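Sep 6, 2019

I put off sorting the office storage for most of August, and then did it in one go. We inherited the long, low unit when we took over the room from Trellex, and it had turned into the place where paper went to be forgotten. 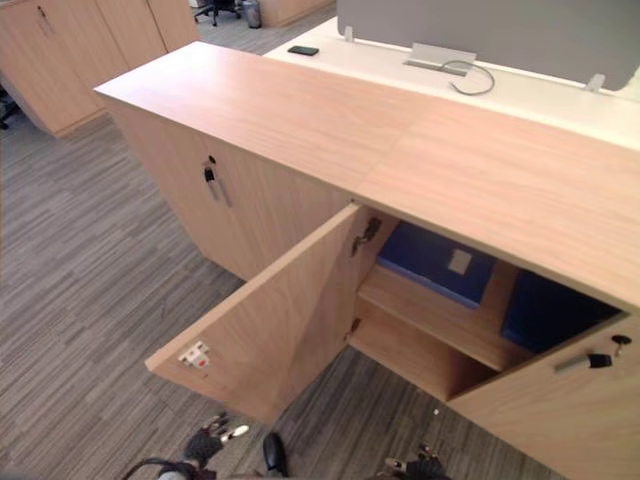

I started with the old Esquivel orders and got rid of 22 folders, most of them duplicates. The 2 keys I thought we'd lost were in a mug by the kettle — I've put tags on the spares now. Anything still needed has a label and a shelf.

The carpet wants a proper hoover next, and I'd like to find a tray for the post. There's one in the Clastinano catalogue for 11 pounds that might do.

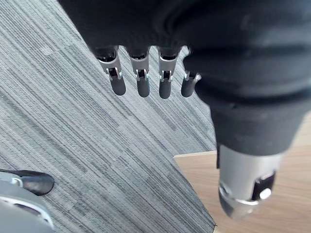 *Over the floor, fingers down.*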